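Clanance: sidewalk navigation logs with late-horizon relabeling

Release 2, 07/10/2020
Maintainers: Kinga Somogyi, Jarrah Hollis

Summary

Clanance holds the driving logs used to train and test the Drenton planner. It has 665 training segments and 28 held-out segments, all from outdoor paved areas on one campus. Each segment stores forward camera images, wheel odometry, commanded velocity and a goal offset in meters.

Method

Goals are not set before a run. After logging, each image is paired with a later pose from the same segment, and that pose becomes the goal. The planner is trained to predict the commands between the two. Release 1 used a fixed gap of 20 steps, which gave poor results on long straight slabs where nearby images look almost alike. Release 2 samples the gap instead. 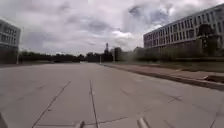
Gap length is drawn per image and capped at the segment end. Pairs with less than 0.5 m of net motion are dropped. The filter script is filter_pairs.py; run it before make_splits.py or the index will not match.

Images are stored as logged. Parts of the robot's body show along the bottom edge, and we do not mask them. Cropping the lower rows removed the near curb as well and made turns worse, so if you crop, retrain from scratch.

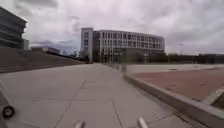
Figure 2. Sidewalk with a raised curb on the right and an embankment on the left, under overcast sky.

Known issues

Wheel odometry drifts in long turns. Jarrah's correction is in the odom_fixed field; the raw values are kept in odom.
Segment 924 in the original numbering has a clock jump and is excluded from both splits.
Expansion joints are sometimes scored as curb edges by the Nellden baseline. The cost weights have not been tuned for this.
Goal offsets use the robot frame, x forward, y left. Release 1 had y right.

Questions about the splits go to Kinga Somogyi.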